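Features > Workplace > Buying and Budgeting

The Price of Two Arms at the Sink

A small company wanted a robot that could cope with an ordinary kitchen. Buying it was the easy part of the budget.

The first spreadsheet had one line on it. It said "robot," and next to it was a price, and for a couple of happy weeks that was the whole plan.

I have seen a lot of equipment budgets over the years, for bakeries and print shops and once for a very ambitious car wash, and I have a soft spot for that first hopeful page. Gevia, which is a small outfit in a rented building in Vuvville, was kind enough to let me follow theirs from the first page to the last. The company wants to offer kitchen help to care homes and shared houses, the sort of places where somebody is always behind on the dishes. To do that it needed a pair of arms, and to choose a pair of arms it needed to know what it was asking them to do.

That question took most of February. The team at Gevia began where most of us would, with the catalog, and came down to two suppliers. Roker sells its arms as a matched pair with the grippers included and a service plan you can't really say no to. Bosman sells everything separately, down to the cables, and will happily let you go home with half of what you need. On paper Bosman was cheaper by a good margin. Once the grippers, the mounting and the spare fingers were added in, the gap had shrunk to something you could lose in the shipping — and the shipping wasn't in the quote either.

What settled it was the wait. Bosman's arms were 100 days out. Roker had a pair that had already been used for demonstrations, with a shorter warranty and a lower price to match, and could send them in 60. Gevia took the used pair and put the difference aside for repairs, and I think that was sensible. A first robot is going to get bumped. You may as well let someone else pay for the first few scratches.

Then came the part that the one-line spreadsheet had left out, and I'll go through it slowly, as it's where other buyers tend to get hurt.

The room cost more than expected. Gevia had meant to build a practice kitchen out of display cabinets, very clean and very bare, and was talked out of it by its own staff. They argued that a robot that learns in a showroom will only be good in a showroom, and that the money was better spent on a real kitchen with real clutter in it. So the display cabinets were dropped and a furnished kitchen was rented, hoses and sponges and soap bottles and all.

Protection was next. Water and motors are poor company, and the budget gained a line for covers, wrap and padding, which get used up and have to be bought again. Gevia had put down enough for one round of it. The figure is now 300 dollars a month, and the person who does the ordering told me it still feels tight when a busy stretch comes along.

After that came people's time. Somebody has to set the work out, watch it, and put it all back for another try. The company had counted on one part-time helper and ended up needing the better part of two. Wages are now the largest item in the plan, well ahead of the arms themselves, and I would bet the same is true almost anywhere you look. If you take a single thing from Gevia's experience, let it be this one: price the hours before you price the machine.

There is also a modest sum for dishes. I was charmed by that. Bowls and bottles are cheap, though they do need replacing, and having a line for them means no one has to ask permission when one gets broken.

The latest version of the budget, dated 20th November, runs to four pages. It has a repair fund, a list of spare parts with the delivery time written beside each, and a column for things the team would like but can wait for. A second pair of arms sits in that column, and has been moved down it twice.

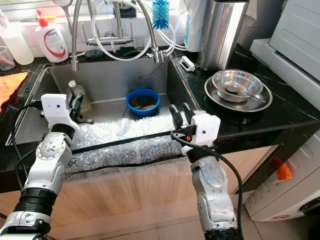
Before You Sign

Ask for the full price with grippers, mounting, cables and delivery, in writing, and ask what happens to it if you order late.

Find out how long a replacement finger or wrist takes to arrive. A cheap part that takes weeks can cost you more than a dear one kept on the shelf.

If you're offered a used pair, ask to see the repair record and get the warranty spelled out joint by joint.

Set aside money for the room, and go and stand in it with a tape measure before anything is delivered. Gevia lost an afternoon to a doorway.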